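3.2 Sorting habits in shared kitchens

The Farnton survey gave us a wonderful amount to work with: 3,748 bin checks across 14 office kitchens, all logged by Thịnh Thân between January and June. Clear plastic was the item people were least sure about, and it ended up in the wrong bin more often than paper or cans.
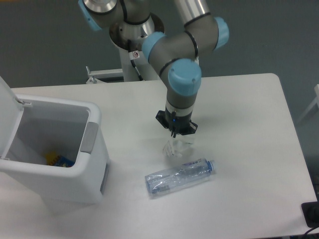
Does a lid on the bin change what people do? It changes it a great deal -- kitchens with open bins had far fewer sorting errors, even where the signs were the same.

We were delighted to find that sign wording mattered too. Short signs did best, and the Dellareck kitchens, which used seven words or fewer, improved within weeks.

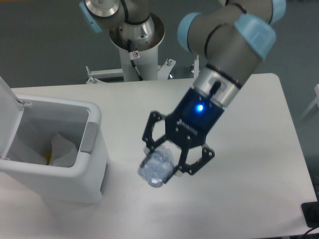 Figure 4. Clear plastic bottle, crumpled.

Shape is the part we most want to study next. Staff told us they felt unsure once an item had lost its form, and a crumpled clear bottle like the one in Figure 4 drew more doubt than an intact one -- 566 comments mention it!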